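Zestora garment reuse, progress report for August
Prepared by Elsie Stubbs for Nisar

The sorting and folding work is moving, though more slowly than the plan promised. We said 300 garments a week would be checked, folded and ready for Karras to collect. I never thought much of that figure and I think less of it now. In the best week we reached 51 percent of it.

Si-woo Yeom believes the switch to sorting by color has fixed the delays. I would like to see another month before agreeing. Reds went first and did go faster, but they were also the smallest group, so that tells us very little.
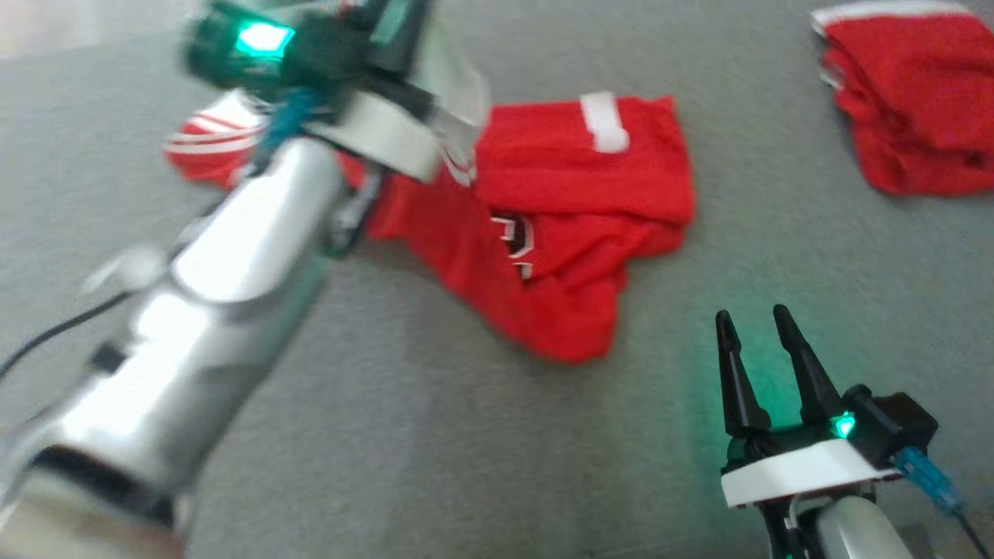

Folding is still where the time goes. The written guide from Okitz assumes every piece arrives flat and right side out, and plenty do not. We sent back 38 pieces that had been folded over a stain or a torn seam, a number I expect to rise once checking gets stricter.

We are asking for 2 more folding surfaces and no change to the budget. I would not raise the weekly target yet, whatever the summary sheet says. Karras has agreed to take smaller loads until October.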